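Balancing Line of Sight Rules in a Two-Player Skirmish Wargame
Project report, Games Design Unit 2
2023-08-12
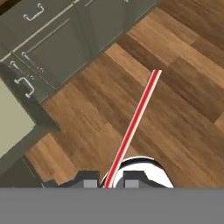

Figure 1. Rendered view of a plank floor beside olive-gray kitchen cabinets, with a thin red-and-white laser line ending on the floor.

1. Background

Grokeck is a tabletop skirmish game for two players, written over the past year as coursework. Each side fields between six and ten figures on a board divided into hexes. The setting is a border dispute between two river towns, Gidar and Zalen, with black powder weapons and a small number of mounted figures.

The first draft of the rules used true line of sight. A player bent down to table level and judged whether the target could be seen from behind the firing figure. Early games showed two problems. Players disagreed often, and the Gidar force, which has more long muskets, won more games than the points values predicted. This report covers the test of a replacement rule.

2. Rule under test

In the replacement rule, a straight line is traced from the centre of the firing hex to the centre of the target hex. If the line crosses a blocking hex, the shot is not allowed. If it crosses a soft cover hex (hedge, reeds, low fence), the shot is allowed with a penalty of one on the die. A line that runs exactly along the border between two hexes is treated as crossing the one that favours the defender.

Height is handled with two levels only, ground and raised. A figure on a raised hex ignores soft cover unless the cover is next to the target.

3. Method

Testing was done in two parts. The first part was a program, named Trevor, which played both sides using a fixed set of priorities: move to cover, fire at the nearest legal target, charge if the target is unloaded. Trevor played 1,218 games under the old rule, with true line of sight approximated by sampling points on the figure base, and the same number under the new rule. Board layouts were drawn from the same list in both sets.

The second part was play by students in the unit during July. These games were used to record disputes and to check the wording of the rules. They were not used for win rates, as the players differed too much in experience.

4. Results

Under the old rule, Gidar won 997 games. Under the new rule it won 434 fewer. Most of the change came from boards with a central wood, where the long muskets had been firing through narrow gaps between trees. On open boards the two rules gave nearly the same outcome.

In student play, arguments over visibility dropped sharply. The remaining ones concerned the border case -- several players read "favours the defender" as meaning the player who did not have the current turn. The text now says "the player whose figure is being shot at".

5. Limits

Trevor does not bluff, hold fire or withdraw, so it undervalues the Zalen cavalry. Its win rates should be read as a comparison between two rules and not as a forecast for human games. The raised hex rule was tested on only a few layouts.

6. Further work

The points cost of the long musket was set under the old rule and has not been changed. It is now probably too high. The next version will lower it by one point and repeat the full set of games. A printed reference card for the cover penalties is also planned, along with a tidier table of hex types for the back page of the rules.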